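Jayanthi Arumugam on keeping a small parts counter open

Jayanthi Arumugam has run the trade counter at Achari in Orport for nine years. The shop sells switches, relays, fuses and cable to people who repair machines, most of them from the farms and bakeries on the Joleo road.

"My uncle had it before me," she says. "He kept everything in his head. When I took over, the first job was writing it all down."

That took from December until spring. The finished list ran to 2,821 lines, and 700 of those were parts that had not sold in years. She kept most of them.

"Someone will come in with a mixer from before I was born and want one switch. If I have it, they come back for their cable." 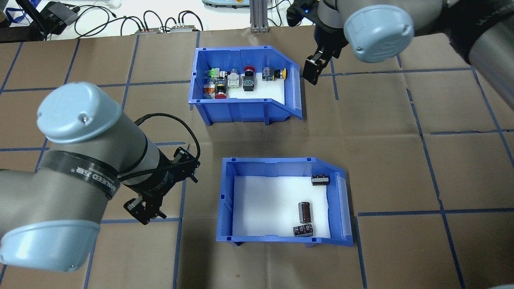

Push buttons are steady business. Customers often bring in the broken one, and she prefers that to a part number read over the phone. Emergency stops are the item she is strictest about. She will not sell a second-hand one, and she asks what machine it is going on.

"People get annoyed with me. They only want a red button. But the contacts inside are different and it matters which ones you get."

Prices have been harder. A relay she used to sell for 64 now costs her more than that to buy in, and deliveries from Jeditura can take months. She has started ordering twice a year and paying for storage behind the shop.

She has 456 account customers, a few more than last year. Some have asked for a website. She has looked into it and is not keen.

"I would spend all day packing envelopes. I like the counter. You hear what is breaking."

Her niece helps in the school holidays and has begun learning the fuses.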